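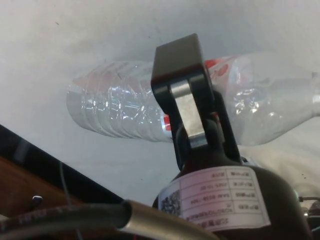 Emero Botellas -- recoger la mesa

¡Por fin está subida la segunda entrega! Reúne 165 episodios cortos de una tarea de lo más cotidiana: recoger botellas de plástico transparente y dejarlas en una bandeja roja, sobre una mesa con mantel blanco. 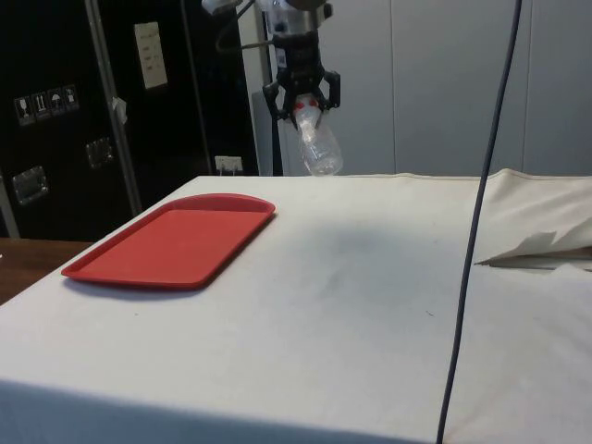 El plástico transparente nos encanta por lo difícil que es: brillos, arrugas, el fondo que se cuela por todas partes. En 81 episodios la bandeja cambia de sitio.

Contenido
episodios/ vídeo, 2 vistas
notas/ apuntes de Ursina Brunner (a medias, faltan 20)

Pendiente: repasar los nombres de carpeta antes de noviembre. Dudas y correcciones, a Meinrad Haslinger -- ¡se agradecen mucho!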